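# Staying Up: What a Relegation Fight Does to a Small Soccer Club

Project report, sports studies, second year
Aurelio Montes and Marianna Wróbel

We started this project in March, when Nurkum had eight games left and sat next to last in the table, and I should admit right away that I had been going to their games with my uncle for years, so I was hardly a neutral party! Marianna had never watched a full match before (she has now watched more than she wanted to), and that turned out to be a good balance when we sat down to write.

Our question was a simple one. When a club is fighting to avoid going down, does the way it plays change, and do the people inside the club notice the change themselves?

## How we worked

We went to 6 home games and took notes on every restart, every substitution and every long ball out of defense. We also talked with the coach, Ryszard Jabłońska, and with two players, Damian Wróbel (Marianna's cousin, which we cleared with our teacher first) and Gaspard Maillard, the goalkeeper. The supporters' newsletter was kind enough to print our survey, and 46 people filled it in, some of them with long notes in the margins that we enjoyed very much.

## What we saw

The biggest change was in how the team began its attacks. In the first games we watched, Maillard rolled the ball short to a defender almost every time, and the team tried to pass its way up the field. After the heavy loss to Vanhove that stopped. He kicked long, the midfield pushed up to chase whatever dropped, and the games became scrappy and loud and, from where we were sitting, a lot more fun.

The coach told us he had not ordered the change in so many words. He had asked the players to stop giving the ball away near their own goal, and they had worked out the rest on the field. I found that really interesting, and we talked about it the whole bus ride home.

Substitutions came later too. Against Dereo, the first change was made with only a few minutes to go, even though both wide players were clearly tired.

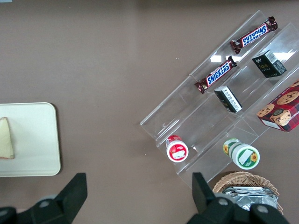
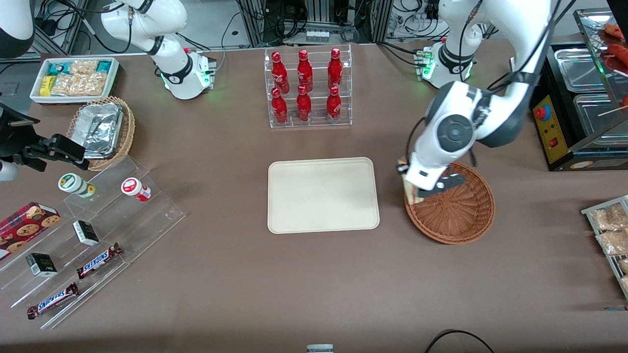
Gaspard Maillard read our draft and wrote back that we had made the long kicks sound braver than they felt. He said he kicked long after Vanhove "mostly out of fright," that the first few went straight to the other team, and that it only became a plan once Damian started winning the headers. He asked us to put that in, so we have.

## What the supporters thought

Most of the people who answered said they didn't mind the rougher style as long as the points came in. A smaller group, mainly those who have held season tickets the longest, missed the passing game and said so at length. One wrote that she would give 100 ugly wins for one good afternoon against Fimwood, and then crossed it out and wrote "maybe not this year."

## Problems with our work

We only saw home games, and Damian says the team played differently away. Our notes from the first match are thin, too, as we hadn't yet agreed on what counted as a long ball. If we did it again we would settle that before kickoff and bring a second pencil.

Nurkum still has two games to play, and both of us have tickets.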